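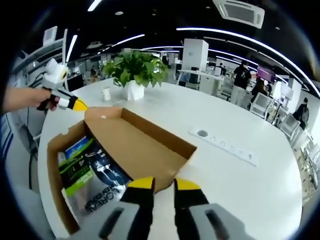 Imprimir | Enviar por correo

Foro Vida de Oficina > Compras, paquetería y otras desgracias
Publicado en enero por skurnska_72

Tema: Paquetes personales en la mesa grande

Abro hilo porque en mi trabajo llevamos dos semanas de guerra fría y necesito opiniones de gente de fuera. Tenemos una mesa ovalada blanca, enorme, que en teoría es para reuniones. En la práctica es la sucursal de correos. Llega una caja, alguien la abre ahí mismo, saca la mitad y la otra mitad se queda a vivir con la planta. El último inquilino es un paquete de L'Oréal Men Expert. Sin dueño conocido. Somos 40 en la planta y ningún hombre se reconoce expert.

¿En vuestras oficinas se permite recibir cosas personales? ¿Y abrirlas en la mesa común?

Responder | Citar

rusier escribió:
Se permite y se abre donde se puede. La mesa grande tiene luz y enchufes, mi puesto tiene un monitor y 4 centímetros libres. Si la empresa quiere mesas despejadas, que ponga una estantería.

Responder | Citar

Ida Hollmann escribió:
Discrepo, y llevo la recepción, así que discrepo con autoridad. Yo firmo los paquetes, yo aviso y yo acabo plegando el cartón. Una caja abierta con las solapas hacia fuera ocupa el doble que cerrada y atrae vasitos de café. Lo tengo muy estudiado: primero la caja, luego el vaso de papel, luego alguien deja el portátil en otro sitio y me pregunta por qué no hay mesas.

Responder | Citar

kavanagh_ escribió:
Lo de los vasos es verdad. En la mía la maceta ya tiene uno adoptado.

De todas formas, skurnska, mira la etiqueta de la caja. Lo digo por si a los 40 se os ha pasado.

Responder | Citar

skurnska_72 escribió:
La etiqueta dice el nombre de la empresa y «2.ª planta». Gracias, inspector.

Responder | Citar

sirex escribió:
Aquí pusimos una norma: lo que a las 6 de la tarde siga en la mesa pasa al armario de material, y quien lo quiera lo pide en voz alta. Funciona bastante bien con los cosméticos. Con la comida funcionó fatal, no preguntéis por el queso.

Responder | Citar

rusier escribió:
O sea, que para recuperar una crema hay que pedirla a gritos delante de contabilidad. Me parece una humillación desproporcionada. Uno compra por internet precisamente para que no lo mire la cajera.

Responder | Citar

Ida Hollmann escribió:
Pues que la pida a su casa. O a un punto de recogida, que para eso están.

Responder | Citar

rusier escribió:
En mi casa a las once de la mañana no hay nadie, Ida. Estoy en la oficina, abriendo cajas en la mesa grande.

Responder | Citar

kavanagh_ escribió:
A mí lo que me molesta es el cartón. El contenido desaparece tarde o temprano, pero la caja vacía se queda meses «por si hay que devolverlo». Propongo cúter y contenedor azul el mismo día.

Responder | Citar

sirex escribió:
Cúter sobre la mesa blanca no, por favor. Tenemos una raya desde la mudanza y cada visita pasa el dedo por encima.

Responder | Citar

skurnska_72 escribió:
Actualizo. He mandado un correo general preguntando por el paquete. Dos respuestas: una pregunta si está sin abrir y la otra, si es para piel sensible. Dueño, ninguno. Mañana pruebo lo del armario y ya os contaré.

Responder | Citar

Ida Hollmann escribió:
Y pliega la caja.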